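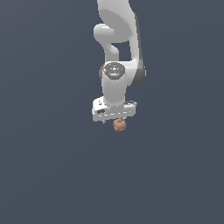 Who is taking over the girls soccer program at Nelport High School this fall?

Inmaculada Esteban, who played goalkeeper for Nelport, coached its junior varsity for two seasons and has agreed to do the job with full knowledge of what the practice field looks like in August.

NELPORT ATHLETICS NAMES ESTEBAN HEAD COACH OF GIRLS SOCCER

For release 7/20/26

NELPORT - The Nelport High School athletic department is pleased to announce the hiring of Inmaculada Esteban as head coach of the girls varsity soccer team. She succeeds Trevor Wainwright, who stepped down in February after 12 seasons and has so far attended every offseason workout anyway.

Esteban was a four-year starter in goal for the Nelport Herons and still holds the school record for saves in a career, with 280. She has pointed out to the department more than once that a goalkeeper doesn't get to make 280 saves unless the people in front of her are having a difficult time.

"I saw a lot of the ball," Esteban said. "I would like our next goalkeeper to see less of it. If she gets bored back there and starts picking at the grass, I'll consider that progress."

The Herons finished last season with a losing record and went out in the first round of the district tournament at Fullik, on a goal that came off a Nelport shin guard, a Nelport knee and finally the far post. Seven starters return, including the owner of the shin guard, who has asked that she not be identified in this release.

Athletic director Gonzalo Bermúdez said the search drew a healthy number of applicants, one of whom withdrew after learning that the head coach also lines the field.

"Coach Esteban asked good questions in her interview," Bermúdez said. "She wanted to know about the middle school numbers, the bus schedule and whether the scoreboard had been fixed. I was able to answer two of those."

The scoreboard at Bravo Field currently displays the home score correctly up to seven. The department doesn't consider this an urgent matter based on recent results, but a replacement part is on order.

Wainwright leaves with two district titles and a whistle that can be heard at the gas station. He will stay on as a teacher of earth science and says he has no plans to interfere.

"It's her team," Wainwright said. "I'll sit in the top row, I'll keep my mouth shut, and if they want to know why the left side is open, they know where I am."

Joining the staff as assistant coach is Ezequiel Goicoechea, who spent the past three seasons with the Planamance youth club and will work with the forwards. Goicoechea has coached many of the incoming freshmen since they were small enough to be distracted by a passing dog. He reports that most of them have grown out of it.

Esteban plans few changes to the way the team lines up, but a good many to how it trains. Practices will start with 45 minutes of passing before anyone is allowed to shoot, a plan that has been received by the forwards with something short of joy. She has also retired the hill run behind the gym, a Wainwright tradition, and moved it to the hill behind the parking lot, where it is steeper.

Senior captain Purificación Ibarra, a midfielder who led the team in assists last fall, said the players were happy with the choice.

"She remembers everybody's name and everybody's mistakes," Ibarra said. "We played a scrimmage in June and she brought up a throw-in I took as a freshman. She was right about it, too."

Tryouts begin at 8 a.m. on the first day allowed under the state calendar. Players must have a current physical on file with the athletic office before they step on the field. A physical that is "in the car" is not on file. Cleats, shin guards and a full water bottle are required.

Families are invited to meet the coaching staff in the school cafeteria the evening before tryouts. There will be a short presentation on schedules and rides, followed by a longer one on concession stand shifts, and the doors will remain unlocked during both.

The Herons open the season at home against Planamance. Season passes are on sale now in the athletic office and cover all home games, including any in which Nelport scores eight.

Media contact: Gonzalo Bermúdez, Athletic Department, Nelport High School. Calls are best returned before noon.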